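Contents > Part One: The Home Kitchen > Chapter 2

Previous | Contents | Glossary | Next

Chapter 2
Bread and the Patience It Asks For

Flour, water, salt and a little yeast. Put them in a bowl, give them an afternoon, and you have a loaf with a crackling crust and a soft, chewy middle. I have been baking for most of my life and I still get a thrill when I lift the towel and find the dough has doubled!

In Chapter 1 we looked at stocks, where heat does nearly all the work. Bread is different because you are working with something alive. Yeast feeds on the sugars in flour and gives off gas, and the stretchy web we call gluten traps that gas in thousands of small pockets. Everything in this chapter – kneading, resting, folding, shaping – is a way of helping those two along.

We begin with the plain white loaf that Korkor Amoah taught at the Rindport cooking school, which opened in 1909 and still fires up its ovens at five in the morning. Her dough is wetter than most beginners expect. Please don't reach for more flour! Sticky dough makes a lighter loaf, and your hands will get used to it faster than you think (keep a scraper nearby all the same).

From there we move to the seeded Canunska rye, a dense and wonderful thing that wants 12 hours in the refrigerator before it goes near the oven. Meenakshi Rodrigues bakes hers in a lidded pot and slices it the next day, very thin, for butter and pickles. Yaw Kpodo prefers it toasted with honey. Try both.

Before you start, read the section on flour, even if you think you know flour. Protein levels vary from one bag to the next, and a dough that behaved beautifully in May may feel stiff with a new sack. 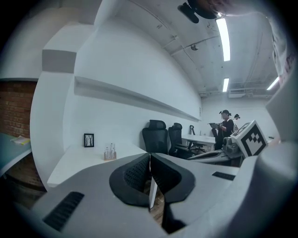
KEY TERMS

Proofing: letting shaped dough rise before it is baked.

Crumb: the inside of the loaf, and the pattern of holes in it.

Starter: a mix of flour and water kept alive with regular feeding. Abdul-Rahman Yakubu feeds his at breakfast and again at supper, and we will borrow his schedule for the sourdough later in the chapter.

Now wash your hands, clear some counter space and weigh out 500 grams of bread flour. The first recipe starts on the next page.

3299 views | 12 comments | Share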